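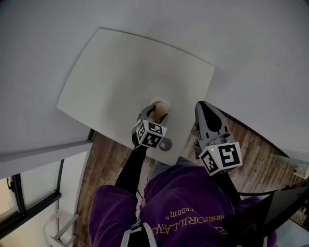

Dirnthorpe Occasional Table, square, white

The Dirnthorpe is a low-maintenance square table for living rooms, waiting areas and staff kitchens. Supplied flat-packed with legs, fixings and hex key. Also available in grey (colour code Fuvcombe) to order.

Specifications
Overall size: 70 x 70 cm
Finish: satin white, wipe clean
Legs: 4, screw-in, with levelling feet
Adjustment at feet: 2 cm
Assembly: one person, no power tools
Use: indoor only

Surface care
Wipe with a damp cloth and neutral detergent. Do not use cream cleansers, methylated spirits or scouring pads. Use a coaster under hot mugs and teapots - the finish will mark under sustained heat. Tea and coffee rings should be removed the same day.

Floor protection
The levelling feet are hard nylon. On timber or hybrid plank floors fit the Fakir felt pads, sold separately in packs of 8. Replace pads when the felt has compressed or picked up grit.

Spare parts
Legs, feet and fixing packs are stocked at the Greverus warehouse. Quote part group 113 and the finish code from the label under the top. Allow 3 working days for dispatch to metro postcodes. Tops are not sold separately.

Warranty
2 years, domestic and light commercial use. Excludes heat marks, water ingress at the underside and damage from dragging.

Trade and bulk enquiries: Fereshteh Nikzad, Greverus trade desk.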